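Gurnosier Shaft Seal Kit for Workboats and Small Ferries

Product group: stern gear
Supplied by: Thibodeau Marine Supply
Availability: in stock, normally shipped in 2 working days

The Gurnosier is a water-lubricated shaft seal for inboard vessels with a single or twin screw. It replaces the traditional stuffing box and can be mounted on most stern tubes without any machining. Our customers are mainly owners of workboats, small ferries and fishing vessels on the coast and on the Great Lakes, and the kit was put together with their yards in mind.

The seal has two faces, one fixed to the stern tube and one which turns with the shaft. A rubber bellows keeps them pressed together, so the seal follows the small movements of the shaft when the engine changes load. There is no packing to tighten and no grease to fill. In normal service the bilge under the seal stays dry, and this is the first thing most skippers tell us about after the change.

What is in the kit

Seal body with bellows
Rotating ring with set screws
4 hose clamps, stainless steel
Water feed hose, 2 metres
Spare ring, carried on the shaft for emergency use
Fitting instructions in English and French

Sizes

The standard kit fits a shaft of 50 mm. Other diameters are made to order, and for these we ask you to send the measured diameter of the shaft and the outside diameter of the stern tube. Please measure both with a caliper – the values on old drawings are often not the same as what is on the boat.
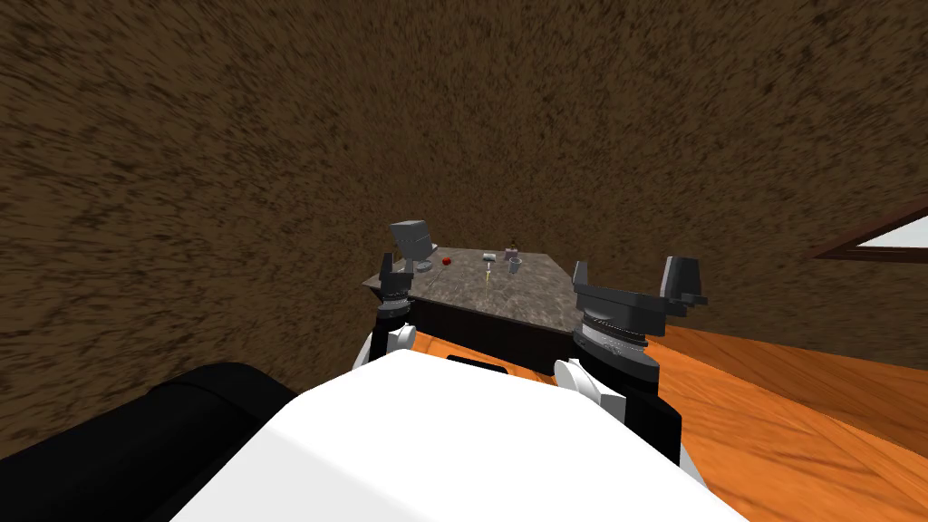

Delivery for made-to-order sizes is normally 6 weeks. If the vessel is already out of the water, write this in your order and we will look if a faster date is possible. We can not promise it in August, when our supplier closes his workshop for the holidays.

Fitting

The vessel must be on the hard or on a slipway. The coupling has to be taken off the shaft, and the shaft must be clean and without grooves in the area where the ring will sit. A worn shaft should be repaired or replaced before the new seal is mounted. An experienced mechanic needs one day for the work, including the alignment check.

The water feed is connected to the raw water side of the engine cooling. On vessels which run above 12 knots this feed is obligatory. For slower boats we still recommend it, especially if the harbour is silty.

Service

Look at the bellows and the clamps every season. The bellows should be replaced after 6 years, also when it looks good from outside. Service sets with bellows, clamps and set screws are sold separately under the name Gurnosier Clistska.

Warranty is 2 years from the date of delivery and covers defects in material and manufacture. Damage from wrong alignment of the engine is not included.

Related products

Kenow cutless bearing, 50 mm
Kenow flexible coupling
Gurnosier Clistska service set

Questions and orders

For technical questions please contact Isabelle Caron. For prices, freight and orders from shipyards please contact Lise Bélanger. Both answer in English and French.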